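4. The Open Day as a Test of Legibility

4.1 Setup and procedure

The bimanual cell was shown to the public at the Essien building in Clalluritz on June 6, 2020. We treated the event as a small field study. The aim was to learn how well people with no background in automation could follow what a two-arm system was doing, and which parts of the explanation helped them. Eighteen visitors agreed to take part and filled in a short form before leaving. Others stopped to watch but are not included in the results.

The demonstration ran on the same Nivomer control stack described in Section 3, with speed limits lowered for the public session. Visitors stood behind a line taped to the floor and could ask the presenter questions at any time. Each group first heard a spoken introduction of around 3 minutes, given without slides. The presenter then pointed out the arms, the grippers and the monitor before any motion began. We had planned to skip the monitor, but visitors in the rehearsal kept asking what it was for.

Grasping was introduced first. The fingers are of the fin-ray type, with thin ribs across each face, and are carried on white 3D-printed parts. The presenter explained that a finger of this kind can bend around an object, so a firm hold does not depend on a perfect approach. Figure 1 gives the gripper's own view of a grasp on a rounded orange piece close in color to the fingers. Visitors at the back said this color match made it hard to tell object from finger, a point we return to in Section 5.

Figure 1. Rounded object held between two fin-ray fingers, seen from the gripper.

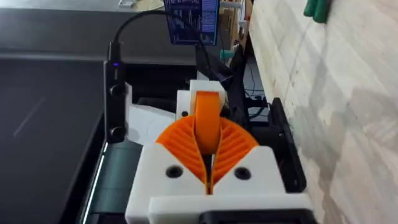
4.2 Shared workspace

After the grasping segment, the presenter moved on to work in the area that both arms can reach. This part was split into three short blocks: one arm moving alone, the arms taking turns, and both arms moving together. Between blocks the presenter paused and asked the group what they expected next. Answers were noted by hand and coded later using the scheme in Appendix B.

Expectations were most accurate for the first block. In the second, several visitors expected the waiting arm to retreat fully before the other one entered the middle of the table. The planner does not require this. It keeps a minimum clearance between the links and lets the arms stay close together for as long as the clearance holds. To an engineer this is ordinary behavior. To a visitor it can look like a collision about to happen — and two people stepped back from the line during the third block.

The table was not cleared to a bare surface for the event. We wanted visitors to see the cell as it is used during development, with objects and storage left on the wood. In Figure 2, the grippers are close together near the middle of the table, with a small bundle of green rope beside them and a studded green baseplate further to the left.

Figure 2. Both arms in the shared part of the workspace.

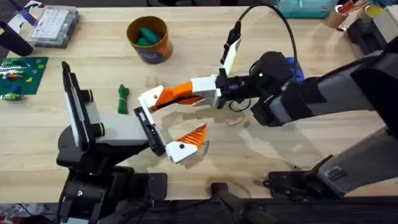

One visitor wrote on the form that the arms "looked like they were being careful, but I could not tell which one was in charge." Similar remarks came up in the spoken comments. In the current planner neither arm is in charge; priority is assigned per segment and may change within a single task. Ornel, our partner for the safety review, suggested afterward that the active priority be shown by a light on each base. We had considered announcing it by voice, but the room was too loud for that.

The forms also asked for anything that had been left unclear. The most common request was for a way to see what the system would do a few seconds ahead. A preview is already available to the operator through the Nivomer interface, in a window too small to read from the visitor line. A larger version on a separate screen is planned for the next demonstration.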